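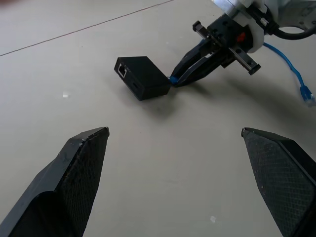 1/ Student robotics club, week seven. The task this term is plugging an Ethernet cable into a small black box. Two arms, one blue cable, one port. I help out with this club and I have opinions.

2/ The pitch to the students in the first week was that this is "a solved problem." I asked who solved it. I got a link to a video with music on it. The video had a cut right before the plug went in.

3/ To be fair to them, they picked it themselves. The other choice was stacking cups, and they said cups were for little kids. I would have taken the cups.

4/ Look at where the box sits. Out on bare floor, at an angle, nothing holding it. The port is on the left-facing end and the plug is pinched over by the right side. So whatever the plan was, somebody has to get around that corner.

5/ I have been told the angle is "part of the challenge." Yuk-lan Leung wanted to tape the box down in the first week and got outvoted. She has brought it up every week and I think she should keep doing it.

6/ The fingers. Grip texture on the inside faces, a fine diamond pattern. The team spent two whole meetings on finger texture. I would have spent them on the latch, meaning the little plastic tab that every human being has broken at least once.

7/ Nobody has a plan for the latch. The plan says "insert." One word. I asked how the program knows the plug is all the way in and was told you can hear the click. The robot has no microphone.

8/ Numbers, because people ask. The team's slide for the June showcase says 90 percent success. I asked what they divided by. It was 40 tries, and a try only counted once the plug was already lined up with the port.

9/ If you count from the cable lying on the floor, the number is a lot lower. I am not going to post it, it's theirs to post. I did ask them to put it on the same slide, same font size.

10/ Sebastião Holanda runs the club and he is more patient than I am. His view is that picking a bad denominator and getting caught is a better lesson than anything in the handout. Fine. I'd still like the slide fixed.

11/ Someone will reply that the Skostumeck team did this last year. I went and watched their run. Their box was bolted to a board and the cable had a stiff sleeve on it. Good work, different task. Please stop sending it to me.

12/ The cable is the part I think gets underrated. It's thin, it bends where it likes, and it has another connector at the far end dragging on the floor. You move one end and the other end has a say. The simulator treats it like a coat hanger.

13/ Which brings me to the simulator. In simulation they got 100 out of 100. They were so happy that I kept my mouth shut for an entire evening, which my wife can confirm.

14/ What did I like? The log. One of the younger students writes down every failed try in plain words. "Let go too early." "Pushed the box instead." "Wrong way up." That file is worth more to me than the slide, and I told them so.

15/ "Pushed the box instead" is the most common line in it, by the way. See post 5.

16/ I also like that they went with two arms. The obvious move is to have one hold the box still while the other brings the plug. It's written on the whiteboard. As of this week it is not written in the code.

17/ A parent asked me if this means robots will be wiring up offices soon. I said I would not cancel your cable guy. At the speed limit the club runs under, you could make a sandwich and eat it between the reach and the push.

18/ Would I send my own kid? Yes, and I do. Being sceptical about the claims is a separate thing from being down on the club. They are learning more from this dumb plug than I learned in a year of labs at Oltham.

19/ Next on the list: tape versus no tape (again), a real definition of "success" that starts from the floor, and some way to check the latch that isn't a teenager leaning in and nodding.

20/ Replies are open. If you have a way to tell a seated plug from an almost seated plug using only finger force, the students would like to hear it, and so would I. If you have a video with music on it, keep it.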